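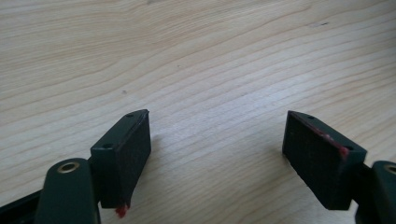

Can a machine do the boring jobs yet?
Otcombe Makers and Menders forum > General chat > Gadgets and machines

marrowfat_jim
Posts: 207
Right, my sister rang last night and told me I'd be daft to buy a new dishwasher because in a couple of years there'll be a robot that does the washing up, dries it, puts it away and then folds the pants while it's at it. She'd seen a video. I said I'd believe it when I saw one get a duvet into its cover.

But it got me thinking, and I know a few of you work with this stuff or near it. Where are we up to? I don't mean the round hoover things, I've got one of those and it's currently wedged under the sofa with a sock in it. I mean picking things up and putting them where they go. Kitchen, laundry, or the sort of job we'd have at the workshop, sorting screws back into their tubs and so on.

quillback
Member
No. Next question!

Sorry, bit more than that. I did eleven years on the packing line at Fosley and we had robot arms in for the last chunk of it. Brilliant at the same box in the same place all day long. Somebody put a pallet down a hand's width out and the whole lot stopped until one of us went over and nudged it. And that was with a fence round it and a proper engineer on site. Your kitchen has got a cat in it.

tansy_and_rue
Member
I think that's a bit unfair, quillback, the Fosley arms were old even when they went in (my brother-in-law fitted the guarding). The newer way of going about it is quite different. You don't type in where the box is, you show the thing how a person does the job, over and over, and it learns from that. Hence all these hand-held grippers people use now. You hold a pair of them, do the chore with the gripper fingers instead of your own, and it all gets recorded.

I've had a go with a pair and I'd recommend it to anyone who thinks their hands are nothing special. Picking up a mug, fine. Turning a page, I wanted to throw them across the room. You don't realise how much you do by feel until you've got two stiff pads and that's your lot.
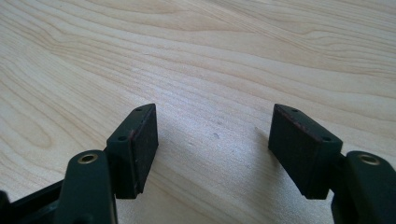 Anyway what surprised me was how quickly I got better. First go at folding a tea towel was hopeless, I was pinching at the hem like a crab. By the end of the afternoon I could do it without swearing. So if I can learn it with two fingers a side, I don't see why a machine with the same two fingers couldn't. The hardware's good enough for loads of jobs, it's the brain behind it that's got to catch up.

quillback
Member
You got better because you've been folding tea towels since you were six. You knew what a folded one was meant to look like, and when the corner slipped you knew it had slipped. That's most of the job, if you ask me.

marrowfat_jim
Posts: 207
Can I ask a thick question, what happens with floppy stuff? A mug's a mug whichever way up it is. A jumper out of the dryer is never the same shape twice.

S. Hegde
Member
Hello all, Sivaprasad Hegde here, some of you will know me from the lathe evenings. Not thick at all, Jim, cloth is the one everybody moans about. A bunched-up bit of black fabric is about the worst thing you can hand to a machine: all folds, no clear edges, and if it's dark the cameras can't tell much about which fold is on top. Give me a wooden block on a plain table any day.

I'm somewhere in the middle of you two. We trialled a small arm at Gounder for loading parts into a tray. Over one week it was left to get on with 77 trays and 3 of them had to be redone by hand. Sounds lovely, doesn't it? But the 3 were all different faults, and one of them it carried on as though nothing was wrong and filled the tray with the parts facing backwards. A lad on his second day would have stopped and asked.

What I tell people is to look at what a mistake costs. Socks in the wrong pair, who cares. Glasses on the edge of the worktop, I care quite a lot.

tansy_and_rue
Member
Fair enough on the trays. I'd still take 74 good ones over me doing them, mind you, I'd have wandered off for a biscuit by tray ten.

And I do think the bench matters. A big part of any job is how tidy the place is when you start. Clear table, good light, cables kept out of the way as best you can.
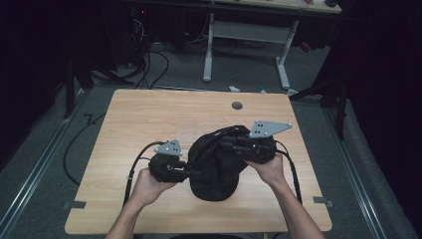

Half of what we call skill is laying things out so the job goes easily, and we could do a bit of that for the machine as well. My gran had a hook for every pan and she could have cooked in the dark. Give a robot her kitchen and I reckon it'd manage the putting away, at least.

quillback
Member
So I tidy up first so that the robot can tidy up. Wonderful. Where do I send my money?

tansy_and_rue
Member
You rinse plates before they go in the dishwasher, don't you??

quillback
Member
I do not, and the manual says not to.

pegboard_lil
New member
Hello, been reading for ages and finally signed up to say my dad has arthritis in both hands and we'd have a slow, clumsy one tomorrow. I wouldn't mind if it took an hour to empty the washing machine. He can't do the pegs any more and he hates asking. Does anyone know if there's anything at all you can buy, even if it only does the one job? A chap on another site mentioned Rekico but I couldn't find a price, only a form to fill in.

S. Hegde
Member
Welcome, Lil. I don't know them, so I can't say yea or nay, but I'd be wary of paying a deposit on anything you haven't watched working in a real house, with your own washing in it. Ask them who comes out when it gets stuck, and how long that takes. For the pegs, have a look at the big squeeze-grip ones, or a pulley airer with a rail you lay things over. Quillback made one for his mum, I think?

quillback
Member
I did, it's dead simple. Two lengths of dowel, a cleat and some sash cord. Lil, message me the ceiling height and which way the joists run and I'll draw it up for you. It comes down to waist level so he needn't reach.

pegboard_lil
New member
Oh that's so kind, thank you! Will measure up tonight.

marrowfat_jim
Posts: 207
Draw me one too while you're at it. I've ordered the dishwasher, by the way. Sister's not speaking to me.

tansy_and_rue
Member
Which one did you get? Ours has started leaking at the door and I can't face another seal.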